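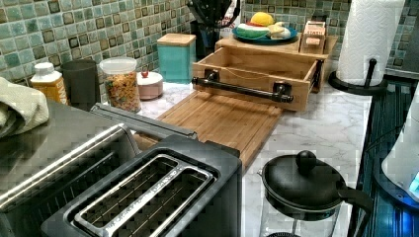

Kenna Niven wants it on record that the robot didn't take her job, it took her favorite half of it. She told me that over lunch when I said I was putting up a kitchen page, and I promised it would go first, so there you go, Kenna!

I'm Omolara, and I set counters at Stiltex. June 2018 makes it a little over a year since the arms took over the handling shift, and people keep asking what we do all day now. Mostly this. Counters.

**The teal kitchen.** Toaster up front, bamboo board in the middle, the little pine drawer pulled out and sitting on the back of the board. I love that backsplash and I've lost whole minutes to it.

**The drawer.** Black pipe-style handle on square mounts. Hamish MacBrayne would build every drawer in the building with that handle if we let him - he likes how it stands off the front, and he'll show you with his own hand how much room a gripper gets behind it.

**The plate on the riser.** Blue plate, pretend food. I still say the yellow one is a lemon. Kobe De Graaf says cheese, and we have agreed to stop talking about it at work.

**The cereal jar.** Colored rings, white lid. Glass is a pain for the cameras, so jars like that one come up in pretty much every Jallier meeting (Jallier is what we call the handling software, and also what we yell at it).

So, what changed. Before March of last year we did the picking and placing ourselves, over and over, to test racks and drawers and lids for customers. On a good shift I'd do 300 moves. My wrists knew it, too. Now the arms do the repeats and we set up, watch, and write down what went wrong, and it's a lot of writing down. Faslow, the scheduling side, hands each of us 8 counters a shift, and if one runs long the rest pile up behind it and it doesn't care that you haven't had coffee.

I do like it better. I go home less sore and I got a raise when I passed the arm training. But it's quieter. We used to work in pairs across a counter and you'd hear about everybody's kids, and now there's one of us per station and a lot of fans humming. Niall Carnegie moved over to the Pangaribuan building for that reason - they still do hand testing there, and he wanted somebody to talk to. I miss him most around three in the afternoon.

Kenna's half, by the way, was the drawers. Open, close, open, close, with the radio on. She says she could do 140 before the first break and come out of it feeling like she'd had a nap. She sets counters now, same as me, and she's very fussy about where the paper towels go.

Kobe wants the next batch to be all lids. Send me yours if you have any.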